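August 25, 2021
Elach notebook, cloth handling, bedroom set

Good day today, the kind where I keep wanting to stop and write things down. The count for the cloth set stands at 1085 usable episodes as of lunch, and the bedroom part of it has finally stopped looking like an afterthought. When we started in February nearly everything was on a tabletop, towels mostly, and the policy learned a lot about tabletops. Beds are so much better! Soft underneath, nothing is flat, and the cloth sinks in a bit when you press on it, so the height of the grasp matters in a way it never did on wood.

Main job today was dark cloth on the orange plush blanket. I picked that pairing on purpose after the last Cumusano run, where the model was fine on pale towels and then went to pieces on anything black. You could see it in the rollouts: it would find the outline of the pile all right and then close on the wrong layer, or on two layers, or on the bedding. My guess is that it was reading folds from shading, and on matte black there is hardly any shading to read.
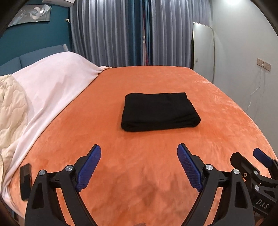 So the plan is lots of starts with the cloth already folded, jaws wide open, coming in from the near side of the bed. Each episode begins with a short hover before the fingers close. I had been cutting that hover down to save storage and I now think that was a mistake. It's the one stretch where the camera gets a steady look at the target with no hand motion mixed in, and when I put it back on a small batch last week the grasp point predictions tightened up right away. From now on: two full seconds of hover, both hands, every time, even when it feels silly.

Both hands is the other thing. Tracking on the left unit dropped out twice this morning, each time when I swung it low and wide past the side of the bed. The right was rock steady. I swapped the two units over to see if the fault would follow the hardware and it didn't, it stayed with the left side of the bed. So it's something about that side, or about how I move over there (I do lead with my elbow). Going to do a slow sweep tomorrow with nothing on the blanket and look at the pose trace by itself.

Notes on technique, while my hands still remember:

Approach slower than you think. The pads want to arrive level with the bottom layer, and with a springy pile like this one you can push down a little and let the blanket come back up around the tips. That gives a lovely clean scoop. On the table we never had this.

If you pinch the blanket along with the cloth, keep recording. Let go, back off, come in again. I used to throw these away and I'm kicking myself. The McAlister batch kept its recoveries in, and it is the only one where the policy ever tries a second time.

Don't tidy the bedding between episodes. Let the sheet bunch up however it likes.

Fold shape turned out to be the fun part of the afternoon. I'd been setting every start as a neat rectangle out of pure habit, and of course that's the one shape a real pile of laundry almost never has. The lumpier ones are far more interesting to grab. With the black garment folded up thick, top edge climbing to a corner on the right and a roll of fabric running down that side, there are at least a couple of sensible places to put a finger, and they lead to different second moves. The front is a stack of curved folds, so going in there risks taking only part of it. The roll gives you something rounder to close on, but I don't know yet how well it holds together in a lift. I want both choices in the data, in fair numbers, and labeled by entry side so we can check whether the policy picks one or just averages them and jabs at the middle. My money is on the middle, for the first training run anyway.

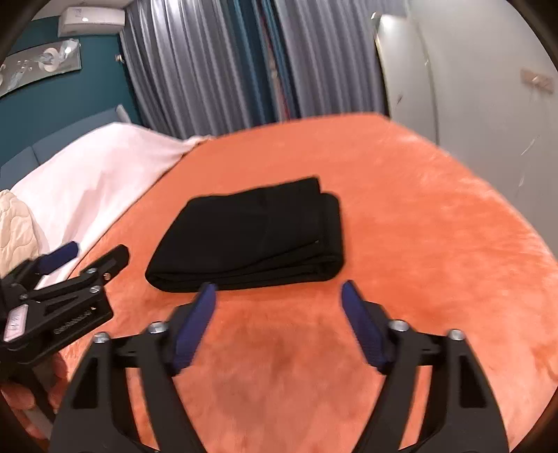

Curtains are next on my list of things to vary. Every episode in this room so far has been recorded with them closed, and I'd like a block in daylight and a block under the lamp before anyone trains on this. Light changes everything with dark fabric. In the frames I pulled to check, the garment comes out nearly one solid black, while the gray curtain at the back picks up bright highlights near the top, so I have a feeling the exposure is being set by everything except the thing we care about. Will try locking it a notch brighter and letting the background blow out. Nothing back there matters for the grasp.

Kept 62 episodes from today after the quick review. Upload is going to the Arnamine drive now, under the bedroom folder, dark cloth, with the two dropouts left in and flagged.

For tomorrow: slow sweep on the left side, exposure test, then lumpy folds until the batteries give up. Bring the other charger.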